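**Sorting the box of power strips, how do you all store yours?**

**pirkora_attic** wrote:

OK so I finally pulled everything out of the drawer under the printer, and I have way more colored power strips than one apartment needs. I blame two moves and one roommate who bought a new one every time she couldn't find the old one (hi, Styliani, I know you read this board). I've got a navy one, a bright yellow one, a white one with USB ports, a round peach thing, plus a sky-blue socket block that I love and never know where to put.

My question is how people keep these together without the cords turning into one big knot. Last August I tried stuffing each one into its own freezer bag and that lasted about 8 days. The bags split, the plugs poked through, and I was back to yanking on a pink cord hoping something useful was on the other end of it.

So this time I laid them all out on the stone counter to see what I'd keep. I do like having them bunched up like this while I decide, strips side by side, little stuff on top.

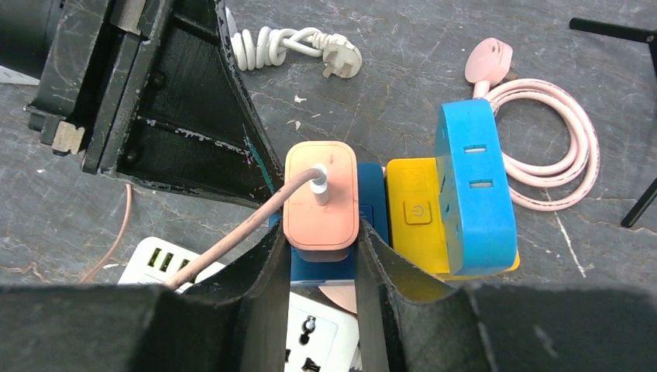

Anyway, I'm leaning toward two piles, one for the desk and one for travel. The desk pile is the strips with their own power button, so I can shut the whole desk off at night without crawling around. The travel pile is the charger and whatever small block fits in a toiletry bag. Anything left over goes to the swap table at Inarthorpe. Does that make sense or am I overthinking a drawer?

---

**Caster** wrote:

You're overthinking a drawer, but I'm the wrong guy to complain, I keep mine on pegs in the hall closet. Every strip gets a peg, the cord gets looped and hung over the same peg, done. No bags! Bags are where cords go to die.

One thing though, please don't plug the block into a strip and then another strip into the block just because the colors look nice together. One strip, one wall outlet. I lived in a house where somebody had chained three of them behind the couch, with a space heater at the far end of it all, and the smell is something I still remember.

---

**pirkora_attic** wrote:

Ha, no chaining, I promise. The block only goes straight into the wall, when it goes anywhere. But pegs won't work here, the closet door is a slider and the walls are that crumbly plaster that spits out screws.

What I do have is a ton of those skinny twist ties that come with new electronics. I used to throw them out. I've got the long pink cord done up with a white one and it's a world of difference, the loops just stay put and I can pick the whole thing up in one hand. Three or so fat loops, tie near the top, plug left out where I can grab it. Slow to do, sure, but I had the radio on. 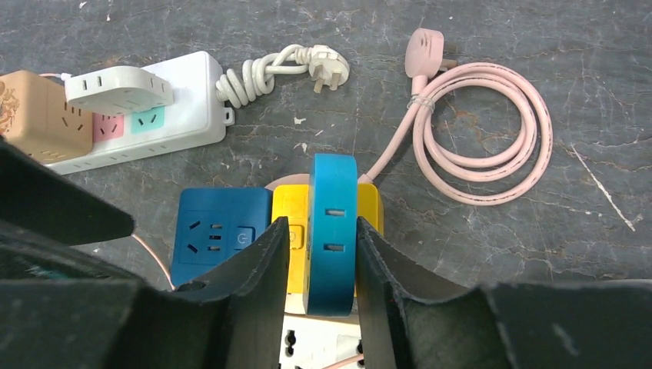
Marietjie Mofokeng disagrees about the twist ties, and pretty strongly. She used them for years and now says the wire inside works its way through the paper and scratches up the cord, so she went over to the soft hook-and-loop kind, cut from a roll. She paid 59 cents for hers at a yard sale and has most of it left. She also thinks tight coils are worse than a messy drawer and that a cord should be looped big and lazy, the way it wants to go.

---

**Caster** wrote:

I'm with Marietjie on the loops and not on the ties. A twist tie is fine if you don't crank it down like you're closing a bread bag. I have some on extension cords in the garage that have been there since before the dog.

Hook-and-loop picks up every hair and crumb in the drawer. Mine came out looking like a caterpillar.

---

**soylu2109** wrote:

Lurker here, coming in on the side of the freezer bags, sorry Caster. You have to buy the heavy ones with the slider and you have to put the plug in FIRST, pointing down, then the cord, then the strip on top. I've had the same set going through a whole remodel. Also write on the bag! I write the cord length and the room it came out of, and then when somebody asks for "the long one" I don't have to open anything.

I wouldn't give away the round one, by the way. The long straight strips are great behind a desk, but on a table with people sitting on all sides the round shape is so much nicer, everybody gets a socket facing more or less their way. We use ours for the sewing group, machines and lamps and a phone or two. Just check the rating on the bottom first, and don't run the iron off it, the iron gets the wall.

---

**pirkora_attic** wrote:

Oh, that's a good point about the table. I had the round one in the swap pile and I just took it back out. The cord on it is in decent shape too, with that nice thick collar where it goes into the housing. I've had cheap ones crack right at that spot and those went straight into the recycling bin at the hardware store.

So now the desk gets navy and yellow, the dining table gets the peach one, and the blue block is still floating around with no home. It keeps ending up on top of whatever I just sorted.

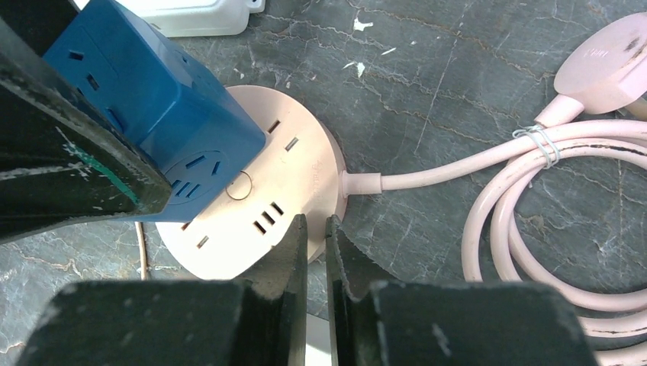
Is it okay to leave a cord coiled up while the strip is in use? Uncoil it if it's carrying anything big, because a tight bundle under load holds heat; for a phone charger or a small lamp, loose loops are fine.

That's what it says on the sheet I've had taped inside the cabinet for ages, and I'd never really read it until today. I'm going to stretch out the long pink one before movie night, just in case somebody brings the popcorn machine again.

---

**Caster** wrote:

Popcorn machine goes in the wall!! Same as soylu's iron. Anything that makes heat goes in the wall.

And give the blue block to Styliani Andreadis, it sounds like she'd only buy another one.

---

**pirkora_attic** wrote:

She has already texted me to say she wants the block AND the yellow strip. She can have the block. The yellow one stays, the button is right on top and I can hit it with my toe.

Heavy slider bags are on the shopping list, along with a roll of the hook-and-loop stuff. I'll do half the drawer each way and see which half I hate by August.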